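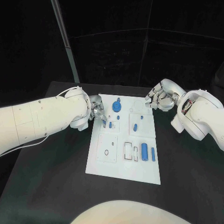 Evening classes to move to former Vurar building in January

CLORKTHORPE, November 2, 2025 -- Adult evening classes in Clorkthorpe will move out of the old high school annex and into the former Vurar office building on Plunden Road when the winter term starts in January, the school district said.

The move covers every evening course now held at the annex, including bookkeeping, English for new residents, basic electrical repair, sewing, small engine maintenance and the high school equivalency program. Daytime programs for teenagers are not affected and will stay where they are.

The district has signed a lease on the ground floor and part of the second floor of the building, which has stood mostly vacant since Vurar moved its billing department out of town. The company still owns the property. Terms of the lease will be presented at the next public meeting of the school board, along with a list of the repairs each side has agreed to pay for.

There are 287 people enrolled in evening classes this fall. The annex was not built for that number, and 115 people are on waiting lists, most of them for English and electrical repair. District staff said the new space has 11 rooms that can be used for teaching, compared with seven at the annex, and that two of them are large enough to be split with a folding wall.

The annex has had trouble with its heating for several winters. Classes were called off on four nights last January when the boiler failed, and the sewing class finished its term in a hallway of the main school. An engineering report delivered in the spring put the boiler near the end of its working life and also listed the roof over the east stairs as needing work. The board voted in the summer to look for other space before spending money on either one. 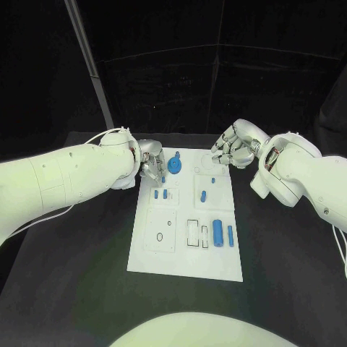

Small blue peg and gear-shaped disc on the work area.

Fees will not go up for the winter term. Most courses will stay at $30 for residents of Clorkthorpe and Ban, with the equivalency program and English classes remaining free. Students who live outside the district will keep paying the higher rate printed in the catalog. A review of all fees is planned before the fall catalog is put together, and the district said any increase would be announced before registration opens.

Getting to the new site is likely to be the main change for students. The annex is a short walk from the center of town, while the Vurar building is on the west side, past the rail crossing. The Plunden bus stops in front of the building, but the last run back toward town now leaves before the later classes let out. The bus company has agreed to add one late trip on class nights, on a trial basis through the end of the term. Riders from Ban will need to change at the town hall stop, as they do now.

Parking is less of a problem. The lot behind the building was laid out for office staff and is larger than the one at the annex, which evening students share with the gym. Lighting in the lot has been out in places and will be repaired before classes begin. The entrance from Plunden Road will be the only one open at night. The side gate on the Ban road will be kept locked.

Some of the rooms need more work than others. The ground floor was carpeted offices, and the carpet is being taken up in the rooms meant for repair courses and sewing. Extra outlets are going in on the same floor. The second floor needs little beyond paint and new door locks. The elevator passed inspection in September and will be in service from the first night.

The small engine class may start late. It needs a room with outside ventilation, and the permit for that work had not been issued as of last week -- the town building office said it expects to finish its review before the end of the year. If the room is not ready, the class will meet at the annex for the first part of the term and then move over. Students already signed up will be told by mail.

Childcare, which the annex offers on two nights for parents in the English classes, will continue at the new address. The district is adding a third night if enough families sign up. A form will be included with the registration packet.

It is not yet settled what will happen to the annex. The board has discussed selling it, tearing it down for parking, or fixing the boiler and using it for storage, and has asked for cost figures on all three. A group of residents on the neighboring street has asked that the front of the building be kept whatever the decision. The gym next to it has its own heating and will stay open.

Registration for the winter term opens next month at the district office and by mail. People now on a waiting list will be contacted first and will have one week to take a place before remaining seats are offered to everyone else. Current students who want to continue in the same course do not need to sign up again, but must return the yellow card handed out in class.

The district will hold an open house at the Vurar building before the term begins. Hours will be posted at the town hall, the library and the annex.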